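Ticket 997: Black garment will not stay folded
Opened: May 14, 2022
Product: Walow folding guide, medium
Status: Reopened (again)

Reported problem: Following the printed guide, I lay the black one out on the bed, fold it in thirds, and get a tidy rectangle that holds for as long as I keep my hand on it. Then it relaxes into something like a tired envelope. The guide promises 20 seconds per item. I am well past that and have started taking it personally.

Tried so far: both sides up, smoothing from the middle, smoothing from the hem, and speaking to it firmly. Restarting (shaking it out and beginning over) helped once, in October, and I have never been able to reproduce it.

Reply from Walow support: Please confirm the garment is on a flat, firm surface and lined up square with the edge.
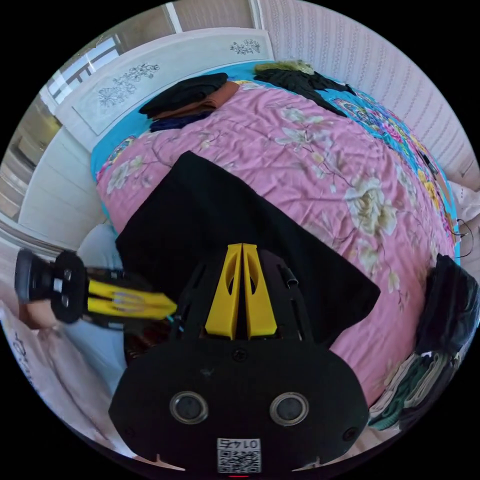
My surface is a bed with a quilt on it. The quilt is pink, has enormous flowers, and gives way wherever you press. As for square, I tend to lay things diagonally, and I've been informed this is "outside the supported configuration."

Reply from Walow support: Try a table.

The table has the rest of the laundry on it. Moving the laundry to the bed would free up the table, but then see above.

Workaround: fold in half, then in half again, ignore the guide. Held through 2 drawer openings. Looks terrible.

Related: ticket 199, fitted sheets, closed as "won't fix."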